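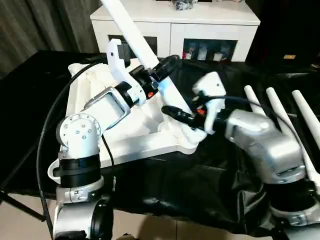 Filed under: Motion planning

August 4, 2021

So I finally ripped out the old planner. Gadberg (my name for the two-arm stack, after a village I once got lost in) has been planning each arm on its own since March, then patching up the timing afterward. Fine for one arm. With two grippers closing in on the same joint of a white frame, it was driving me nuts!

The new version treats both arms as one big robot and only splits the path at the very end. It's slower - I gave the solver 300 milliseconds and it uses every one of them - but the log for run 2212 has no elbow warnings at all, which made my week.

The long rods are still the hard part. My collision model wraps each one in a capsule with 5 mm of padding, and near the joint that padding eats up all the free space. I now shrink it over the last stretch of the approach.

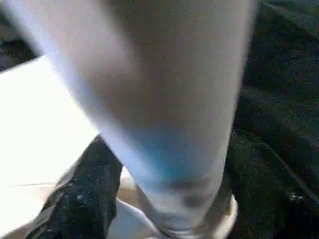

Wrist camera view, very close up and blurry.

Perception is next on my list. The pose tracker hates motion blur, so I'm adding a sharpness check that drops bad frames before they get to the filter. The branch is called kirkgate if you want to poke at it. Run 2214 is the first one with the check turned on, and I still have to go through its log.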